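A Rainy Afternoon at the Zacharias Distillery

I've been meaning to write this one up since June, and my notes have been sitting in the glove box the whole time, so forgive me if some of it is fuzzy. We drove out to Stellstead to see the Zacharias distillery, which has been making gin in the old feed mill for three years now. I'm a gin person (if you've been reading for a while, you know) and I'd been bugging everyone I know to come with me.

The road in is terrible. Take the Norkus turnoff and ignore your phone when it tells you to go over the bridge, because there's no bridge! We found that out and had to back up half a mile with a hay truck waiting on us.

Tours start at two in the afternoon and you get four pours at the end. The still is smaller than I expected – a squat copper pot with a dent near the bottom from the day it was delivered. They fill it with neutral spirit, drop the juniper and coriander straight in, and let it sit overnight before they light the burner. The citrus peel goes in a basket up in the neck, so the vapor passes through it on the way out. Our guide let us smell the first bit that comes off, and wow, nail polish remover. They toss that part.
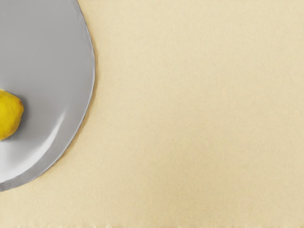

A lemon on a gray plate.

Now, the gins. The regular Zacharias is very piney and kind of oily, in a good way, and I'd put it in a martini any night of the week. The one I went home with is called Gotgate, and it's their citrus gin. Batch 277, according to my label. It's softer up front, then you get this big bitter peel thing that hangs around for ages. My sister thought it tasted like furniture polish and slid hers over to me, so I had two. There was also a barrel-aged one that I wanted to like and didn't. Too much vanilla, and it fought with the juniper the whole way down.

They were up to bottle number 1379 of the aged one when we were there, all numbered by hand in silver pen. I asked if they ever mess up the count and got a big laugh, so I'm guessing that's a yes.

I've been playing around with the Gotgate at home ever since. It's lovely with plain soda and a strip of peel, and I like it less with tonic, which buries everything I bought it for. The best thing so far has been a simple sour: two ounces of gin, one ounce of lemon juice, a bit less than an ounce of sugar syrup, and shake it until your hands hurt.

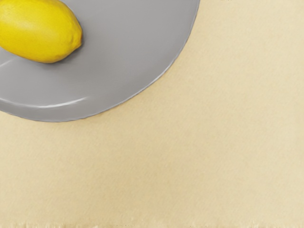

Stuff people asked me about

I put up a quick note about the trip when we got back and a few of you sent in questions, so I'll answer what I can. Somebody wanted to know about food. They sell pretzels and a very good cheddar, and that's it, so eat before you go (we didn't, and I paid for it). Somebody else asked about bringing kids. They can come on the tour but they can't sit in the tasting room, and there isn't much for them to do outside except look at the creek.

The shop takes cards. The bathroom is across the yard and you will get rained on.

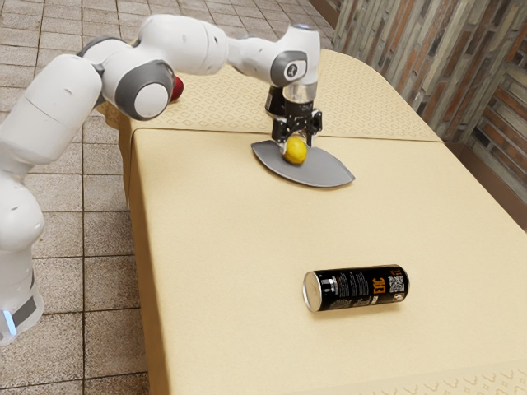
Do I need to keep an open bottle of gin in the fridge?

A cupboard is fine, as long as it's out of the sun and the cap is on tight. I keep mine in the freezer in summer just so my martinis come out colder, but the citrus smell does go a little quiet when it's that cold, so the Gotgate stays on the shelf.

I'm hoping to get back out there in the fall when they do a pear brandy. If you've tried it, tell me in the comments, especially if it's sweet.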